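Seed Potatoes, a Barn Roof, and the Price of Diesel

I meant to write this in February, when the kitchen table was still covered in seed catalogs and I had the evenings to myself. Then the ewes started lambing and you know how that goes (or if you don't, come by at four in the morning sometime and I'll hand you a towel and a flashlight).

So, the potatoes. We've grown them on the lower field outside Moratdale for as long as I've been here, mostly for the farm stand and a couple of restaurants. Last year I finally gave in and tried a new yellow variety called Hullora alongside our usual reds. I bought 500 pounds of seed, which felt like an awful lot when it was all stacked in the barn, and I fretted over it like a new mother. The spring was cold and the rows sat there doing nothing for so long that I went out with a trowel one evening and dug one up just to look at it. It was fine. It had a sprout on it as long as my thumb. I put it back and felt silly.

My neighbor Kolbrún Bjarnason had planted hers nearly two weeks after mine, on the slope across the creek, and hers came up first! She was very gracious about it. She also lent me her old Shimada digger in the fall when the chain went on ours, and I sent it home with a full tank and two pies, so I think we're square.
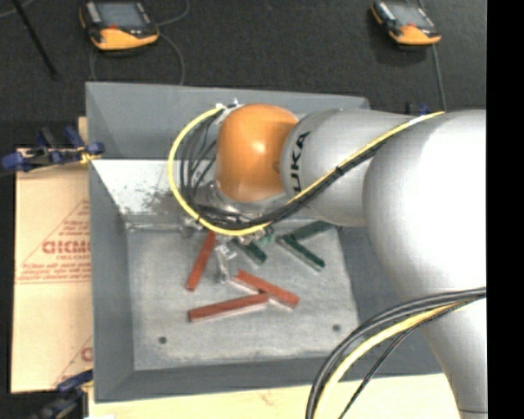

Is it worth paying for certified seed when you have your own potatoes left over?

For us it has been, because we saved our own for three years running and the plants got smaller and blotchier every season, and the certified seed put a stop to that the first year.

I know plenty of folks who save theirs and do just fine, and my grandfather never bought a seed potato in his life. But he also moved his patch every year and had a good deal more ground to move it around on. We have 43 acres and the sheep want most of it.

The other big expense was the barn roof, and I'll spare you most of that story. The north side is done, the south side will have to wait, and there's a bucket in the hayloft that I empty after every storm. I'd hoped the potato money would cover the rest, but diesel ate a fair piece of it, and then the stand's cooler quit in August with all the sweet corn in it — that was a bad afternoon.

This spring I'm putting in the Hullora again, plus a short row of something purple for the restaurant in town, which goes by Drastoveo now and has a new cook who likes color on a plate. The reds are staying, too. I've already had a phone call about the reds. If the ground dries out I'll start cutting seed next week, and the stand will open once there's rhubarb to put on it.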